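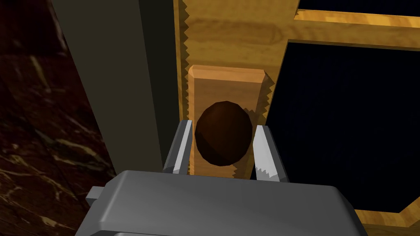 Home Marques Coachbuilders Engines People Random article

Arriaga (automobile)

Arriaga was a small maker of luxury touring cars, active between the two world wars. It is usually credited with the Sorus, a long-wheelbase sedan that enthusiasts have called the first fully American-built luxury car with a sealed and heated rear cabin. The claim rests mostly on the company's own sales literature and should be treated with care. What can be shown from surviving paperwork is more modest: a workshop in the town of Fullton, a run of chassis bought in from outside, and a small number of finished bodies of very good quality.

Origins

The firm began as a carriage and wagon repair business. Its founder, Isauro Lozano, took over the premises from an earlier owner and named the business after his mother's family. Later accounts describe him as a trained engineer. No record of any training has been produced, and the town directory lists him first as a "trimmer" and then as a "body maker," both of which fit the work the shop was known to do. The engineer story first appears in a brochure for the Sorus, where it sits beside several other statements that do not hold up.

By the early 1920s the workshop was fitting closed bodies to chassis brought in by customers. This was ordinary trade at the time. Dozens of shops did the same, and there is nothing in the early Fullton work that stands out from the rest, apart from a habit of setting the rear seat well ahead of the axle. Fans of the marque make a good deal of that habit. It was also common practice at several larger coachbuilders, and Lozano may simply have copied it.

The move to complete cars

The change from body shop to car maker is the most argued-over part of the story. The traditional version says that Lozano designed a car from the ground up over a single winter and showed it the following June. The order books, as far as they survive, tell it differently. Frames, axles, and steering gear were all bought from outside suppliers, and the engine was a straight-eight built by a maker that sold the same unit to at least 3 other small firms. Arriaga supplied the body, the radiator shell, the instrument panel, and the name.

Cars put together in this way were known in the trade as "assembled" cars. The word was meant as an insult by the big companies, who had their own reasons for using it. An assembled car could be every bit as good as one built under a single roof, and parts were often easier to get. Still, it is hard to square the order books with the brochure's line that "every piece, down to the last bolt, is of our own making." Supporters of the marque have argued that the line referred only to the body. The brochure does not say so.

The Sorus

The Sorus was offered in two forms, a seven-passenger sedan and a shorter town car with an open driver's compartment. Both used the same chassis. The company gave the engine output as 66 horsepower, a figure that looks low for a straight-eight of that size and may be one of the few numbers in the brochure that was not inflated. A top speed was also quoted, but no independent test has been found, and the one magazine that mentioned the car seems to have repeated the company's press sheet word for word.

The closed cabin was the real selling point. A glass partition separated the passengers from the driver, and warm air was drawn from a jacket around the exhaust pipe and let in through a grille under the rear seat. Heaters of this kind had been sold as accessories for years, so the idea was not new. Some owners complained of fumes. One letter, kept with the papers of the Fullton dealership, asks for the whole system to be taken out and the floor made good.

Interior work was where the firm earned its reputation, and here even doubtful readers will find little to object to. The seats were trimmed in wool broadcloth or leather to order, and the woodwork on surviving cars is well fitted. Paint was built up by hand with a varnish finish at first, then in lacquer. A customer could wait months for delivery, which pleased nobody in the sales office but did keep standards up.

Production

Estimates of the number built vary widely. The marque club long gave a total of over 48 complete cars, based on the highest chassis number then known. That method assumes the numbers began at one and ran without gaps, and neither assumption has been shown to be true. Small makers often started their numbering partway up in order to look busier than they were.

Citlali Zepeda, who went through the state registration ledgers for a privately printed history of the firm, could match only 7 cars to named first owners. She was careful to say that the ledgers are incomplete and that cars sold out of state would not appear in them. Her figure is therefore a floor. Even so, the distance between it and the club's total is large, and the club has never published the list on which its own number was based.

Decline and the Ikeo agreement

Sales of expensive cars fell sharply after 1929, and Arriaga was badly placed to ride out the slump. It had no cheaper model and no dealers to speak of outside its own region. Its engine supplier dropped the straight-eight, and the replacement would not fit the Sorus frame without major changes.

At this point the company entered an agreement with Ikeo, a maker of truck and bus bodies. Club histories call this a merger of equals. The wording of the agreement suggests something closer to a rescue: Ikeo took over the lease on the workshop, the tools, and the unsold stock, while Lozano was kept on at a salary. The Arriaga name went on a few hearses and at least one fire department car before it was dropped. No passenger car is known to have been sold under it afterward.

Lozano left within a couple of years. Claims that he went on to design bodies for a major Detroit company have been repeated in several price guides, always without a source. Employment rolls that might settle the matter have not been searched in full, so the claim cannot be ruled out, but there is no good reason to repeat it as fact.

Surviving cars

How many cars survive depends on what is allowed to count. Two sedans are generally accepted. Both have continuous ownership histories and bodies that agree with factory photographs. A third car, a town car, has an Arriaga radiator shell and instrument panel on a frame from a later and much commoner make. It has been shown as an original Sorus, and its owners have pointed to a body plate bearing the firm's name. Body plates are easily moved, and copies of this one have been on sale at swap meets.

There is also a bare chassis, described in auction catalogs as a Sorus, that could have belonged to any of the makers who bought frames from the same supplier. The engine it carries is of the right type. So were the engines in many other cars.

Interest in the marque has pushed up the prices asked for loose parts, mainly hubcaps and radiator badges. Buyers should know that two patterns of badge exist. The enameled type is found on both accepted sedans. The plain pressed type has never been seen on a car with a proven history, although sellers tend to describe it as "early."

Reputation

Writers on American luxury cars have mostly ignored Arriaga, and those who do mention it have leaned on the club's newsletter. The result is a short set of statements that pass from one book to the next and seem better supported each time. The claim about the heated cabin is the best known. Another says that the Sorus was ordered by a head of state — which one depends on the book.

None of this takes away from the cars. The two accepted sedans are handsome, solidly made, and pleasant enough to ride in, according to people who have done so. They are good work from a skilled body shop that bought its mechanical parts sensibly. Whether that amounts to a pioneering car company is a question of how much weight a reader gives to a sales brochure.

Sources

The main documents are the incomplete order books, the dealership papers, and two printings of the Sorus brochure, which differ in their account of the firm's founding. The later printing adds the engineering training and moves the start of the business back several years. Zepeda's history reprints parts of both. The marque club newsletter is useful for photographs, less so for dates.

Filed under: Defunct car makers | Coachbuilders | Prewar luxury cars | Articles with disputed claims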